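Clorum Fruit and Veg
Home > Fresh fruit > Grapes > Zisulent white table grapes

Zisulent White Table Grapes, seedless
Product code 1623
Sold by the punnet (491 g) or by the case
Price and availability shown at checkout once you have entered your postcode

Page last updated July 10, 2022

Zisulent is the name we use for our main white seedless grape. It is a medium to large berry, slightly oval, with a thin skin and a firm bite. The flavour is sweet with a little sharpness when the fruit is on the green side, and softer and more honeyed when it has had longer on the vine. It is the grape we sell most of from early summer until November, and it suits most uses: lunchboxes, cheese boards, fruit salad, and eating out of the bowl.

The grapes are packed for us by Zarnau, who have supplied our grapes since we opened the second shop. They cut to our spec on sweetness as well as size, so the bunches we get can look a bit more mixed in colour than the ones in a supermarket chiller.

Colour and ripeness

White grapes are really green, and they go from green towards yellow and then amber as they ripen. Berries on one bunch do not all do this at the same speed. The side that faced the sun gets there first, and so does the fruit nearest the top of the bunch, known as the shoulder.

You should expect mostly pale green berries with the odd one that has turned. Customers sometimes ask whether amber fruit is past its best. A firm amber grape with tight skin is a ripe grape and usually tastes sweeter than its neighbours. A brown grape that is soft or split, or that comes away leaving a wet patch on the stem, should be thrown out. Press gently with a fingertip if you are not sure.

Some berries also have faint mottling or small freckles on the skin. These are only marks and make no difference to the taste.

If you want the greenest, sharpest fruit we have, leave a note with your order saying "green please" and the packers will do what they can. Later in the season there may be very little of it. For very ripe fruit write "ripe please". Neither costs extra.

The two amber-orange grapes among the pale green ones are a fair guide to how much the colour can vary.

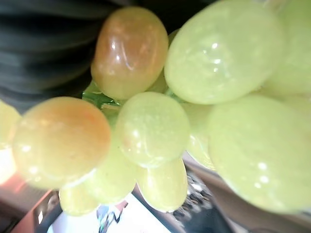
What you get

Punnet: 491 g net, clear lidded tray, usually two or three small bunches and sometimes a few loose berries at the bottom. The tray can be recycled where your council takes clear trays. Please take the pad out first.

Case: 8 punnets, in a cardboard outer. The outer stacks safely up to 4 high on a flat surface. Cafés and schools tend to take the case. You do not need a trade account to buy one.

Loose bunches: in the shops only, weighed at the till. We do not send these by van — they get knocked about too much without the tray.

Weights are checked at packing. Grapes lose a little moisture in storage, so a punnet opened several days later may weigh slightly under.

Storage

Keep the grapes in the fridge, in the tray they came in, with the lid on. The holes in the lid are there to let air through, so do not wrap the tray in film or put it in a sealed bag. The bottom shelf is fine. Keep them away from spring onions, leeks and anything else with a strong smell, as grapes pick it up quickly.

Do not wash them until you are going to eat them. Water sitting between the berries is the main cause of mould, and one bad grape will spoil the ones touching it. If you find one, take it out along with any that are sticky, and the rest will normally be all right.

Kept like this they last about a week. They will sit in a bowl at room temperature for a day or so in summer and perhaps two in a cooler kitchen.

To freeze, wash and dry the grapes well, pull them off the stems, and spread them on a tray in one layer. Once hard, tip them into a bag or tub. Frozen grapes are good in a cold drink but go mushy when they thaw, so use them straight from the freezer.

Preparing

Rinse under the cold tap in a colander and shake off the water. Snip the bunch into smaller sprigs with scissors if it is going on the table. Pulling single berries off a big bunch leaves bare stems that look untidy and dry out.

For young children, cut each grape lengthways into quarters. Whole grapes are a choking risk for under-fives, and these are on the large side.

In cooking they hold up quite well to a hot oven. Roast them on the stem alongside sausages or chicken for the last part of the cooking time, until the skins start to split. The greener fruit is better for this, as ripe ones collapse. They also work in a salad with celery and walnuts, halved, with the cut side patted dry.

Questions we get asked

Are they completely seedless?
Nearly always. Now and then a berry has a soft, undeveloped seed in the middle. It is edible and most people do not notice it.

What is the dull white film on some of the grapes?
That is bloom, a natural wax the fruit makes. It rubs off with handling, so some berries will look powdery and others shiny. Both are fine.

Do you sell a red or black version?
Red seedless is product code 793. We have black grapes for a short time in the autumn, in the shops only. Neither is sold under the Zisulent name.

Can I have a mixed case?
Yes, white and red, in any split. Choose "mixed case" from the menu and put the split in the notes box.

Are they organic?
No. Zarnau do grow a small organic block but we have not been able to get enough of it to list.

Delivery and collection

Grapes go out on all our van rounds except Mondays. Orders placed before noon go on the next day's round. They travel in the chilled half of the van and should be cold when they reach you. If you will be out, please leave a cool box in the shade. We cannot refund fruit left on a sunny step where no box was provided.

Collection is free from either shop. Ask at the counter and someone will bring your order through from the cold store.

If something is wrong

Open the lid and look underneath on the day you get them. If more than a few berries are split or soft, send us a photo by the end of the next day with your order number, and we will refund the punnet or replace it on the next round, whichever you prefer. There is no need to send the fruit back.

We do not refund for colour unless the order note asked for green or ripe fruit and you were sent the opposite.

Goes with

Zürcher cheese board, large, with groove
Walnut halves, bag
Celery, washed, sleeve
Red seedless grapes, code 793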